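Section 4. Wrist camera, gripper set-up and the card task

Read section 3 first (arm bolted down, joints homed). If the arm hasn't been homed, stop here and go back. Notes are by Selorm Essien, tidied a bit by Fiifi Agbenyega. Workshop build, so your screws may differ.

You need: hex keys, the printed L bracket, small cable ties, strap, tape, the bench laptop with Flirura on it. Cup of tea optional.

4.1 Before you touch anything

1. Arm to park pose. Menu, Park, wait for the beep.
2. Power off at the wall. Not just the laptop.
3. Gripper jaws open, fingers clear of the bench.
4. Wait for the wrist lights to go out.

CAUTION: the arm sags a little when power goes. Hand under the forearm link, not in the elbow. Fiifi has the bruise.

4.2 Fit the camera bracket

1. Offer the bracket up to the top of the gripper housing. Long side of the L towards the jaws.
2. Start all the screws by hand before tightening any. The print cracks if you go in at an angle.
3. Nip up. Quarter turn past snug, no more. It's plastic.
4. Camera body on top of the bracket, lens looking down past the fingers.
5. Tape round the body, then strap back to the wrist. Tape alone let go in February and we lost a lens cap down the back of the bench.
6. Wobble it. If the lens moves and the gripper doesn't, do steps 3 to 5 again.

Note: don't cover the vents on the camera body with tape. It gets warm and Flirura starts dropping frames.

4.3 Conduit

1. Camera conduit goes up and over in one wide loop. Leave slack.
2. Tie it to its neighbour with one small tie. Trim the tail, it catches on sleeves.
3. Power on. Turn the wrist by hand-jog, full travel both ways, SLOW.
4. Watch the loop. Pulls tight anywhere = more slack. Rubs on the jaws = less.
5. Check nothing hangs below the gripper where it could drag things off the worktop.

CAUTION: one hand on the stop button for step 3. The other hand nowhere near the wrist.

4.4 Grip settings

Open Flirura, Tools, Gripper. Set these and press Save (it does not save by itself, yes we know):

Close force: 2
Close speed: 400
Hold check: on
Profile name: Amoah

Profile name has a capital A. Lower case loads the old one, wich crushes things.

Force 2 is for leather and card. Go up to 4 for anything solid. Don't use 4 on the acrylic stand, it will mark it.

4.5 Set out the worktop

1. Wipe the stone. Grit under the stand makes it slide.
2. Card stand at the far end of the stone, pockets facing the arm.
3. Cards in the pockets, printed side out. Teal and red, any order. All pushed right down.
4. One card in the wallet, and leave the top of the wallet open.
5. Lights on over the tiles. The camera struggles if the wall is dark.

4.6 Pick up and hold

1. Load the job called Prostamine. Press Run once.
2. Arm comes over and stops above the wallet. Check the fingers are either side of it, then press Continue.
3. Jaws close. Force reading should settle and stay put.
4. Arm lifts and turns the wallet upright, then moves in over the stone and waits.
5. Press Pause and compare with the camera view. You want the wallet upright between the black fingers, snap button showing, stitched edge straight, top open with the card still in it. Green light on the wrist and another on the flange just below. Stand in sight past the wallet, teal and red VIP cards readable enough to tell apart. 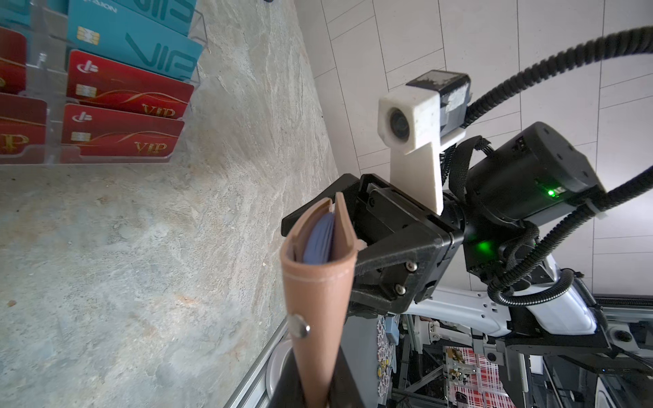
4.7 If it doesn't look like that

Wallet leaning: fingers have it too near one end. Put it back, nudge the pick point, run again. Don't straighten it by hand while it's gripped.

Wallet slips: wipe the finger faces. Then check the profile really is Amoah.

Only one green light: unplug and reseat the flange lead with the power OFF. Still one light, see section 7.

Stand not in view: bracket has twisted. Back to 4.2, step 6.

Fault 552: camera not found. Nearly always the plug at the camera end. Push untill it clicks, restart Flirura, load the job again from the top.

4.8 Putting it away

1. Press Return. Arm puts the wallet down and opens.
2. Park.
3. Power off at the wall.
4. Cards stay in the stand. Wallet in the Celtuvico tin with the spare fingers.

Next: section 5, teaching your own pick points.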